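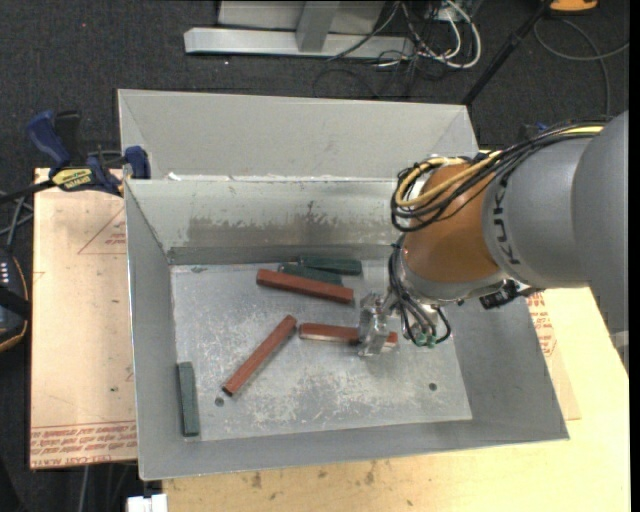 Have you ever reached into a toy box without looking and grabbed exactly the piece you wanted? Your hand is amazing at that! Your fingers bump around, feel an edge, and close at just the right moment. For a robot, the same job is a real brain-buster. Look at the red and green blocks in the metal bin. They point every which way, and one of the green ones is partly tucked behind a red one. The orange and gray arm has to bring its little silver gripper down over a single block, at the right angle, without bumping into the neighbors or the sloping walls. People who build robots call this **bin picking**, and it's one of the trickiest and most exciting jobs a robot can learn.

## Why is a bin so hard?

Robots have been good at *tidy* jobs for a long time. If a part always shows up in the same spot, facing the same way, the robot can make the same move all day long. Easy!

A bin is messy. Every time something gets picked up, the things next to it might roll or slide, so the next grab is a brand-new puzzle. A bin-picking robot usually has to work out:

- Where does one thing end and the next one start?
- Which one should I take first?
- How should I turn my gripper so it fits?

Then it moves, grabs, and starts thinking all over again.

## A visit to Etilow

Etilow is a company that packs parts for repair shops — hinges, brackets, knobs, all the little things that hold bigger things together. The building went up in 1915, and the floors still creak when a heavy cart goes by. For most of its life, every single part in that building was picked up by a person's hand.

Corina Voicu was one of those people. She stood at a bin and moved parts into boxes, one after another, for a whole shift. "I was fast," she told us. "But my shoulder hurt every night, and I could do the job with my mind a million miles away."

Now there are three robot arms in the packing room, and Corina has a new job. She's a robot trainer! When a new kind of part arrives, she sets up test bins, watches how the arms handle it, and writes down every miss. Some misses are pretty funny. One arm kept proudly carrying *nothing* across the room and setting the nothing down in a box.

Corina is good at this because of all those years at the bin. She knows that thin brackets like to hook together, and she knows which way to twist them apart. The engineers didn't know that. They had to ask her.

## Did everyone like it?

No, and that's an important part of the story.

Before the arms came, more than 20 people worked in the packing room. Lots of them were worried. Would there still be a job for them? Horațiu Ghiță, who drives the carts, remembers that first December as a quiet, grumpy month. "We wanted somebody to tell us the plan," he said.

Most people stayed and learned something new, such as checking orders or fixing grippers. Three people decided to leave and work somewhere else. Horațiu likes the robots now, but he misses the chatter. The room used to be full of people talking over the bins, and these days it mostly hums. So the workers asked for one long break together in the morning instead of lots of short ones, and they got it. Horațiu brings the cards.

## Try it yourself!

Drop a handful of building blocks into a shoebox. Ask a friend to be the robot. The robot closes both eyes and holds a pair of kitchen tongs. You're the program, so you tell the robot what to do — but only with words like *left*, *down*, *turn*, and *squeeze*.

See how long it takes to empty the box. Then swap places, shake up the blocks, and go again!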